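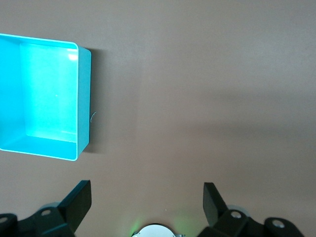
A turquoise container on a tabletop.

The founder of Etero has been awake since five, and she would like it known that the coffee is her third. Her company makes a smart speaker called Delari, and in February it shipped the first 500 of them to people who had waited, mostly patiently, through two delays.

"I wanted something my mother could talk to without learning how to talk to it," she says, laughing. "She says please to everything, she changes her mind halfway through a sentence, and the old speaker would just give up on her!"

Delari keeps listening through the pauses – long ones, if you set it that way – and most requests never leave the house. Timers, lights, radio and the thermostat are all handled on the device itself. Music still goes out over the internet, and she doesn't pretend otherwise.

The software, Vindivura, was rewritten 47 times before she stopped keeping track of versions. "Some of those were tiny, to be fair. One was a single word, the way it said good night."

A smaller model for bedrooms is next, with a dimmer light and a real volume knob. She won't give me a price yet, though I did ask her twice, and then we got to talking about knobs for quite a while.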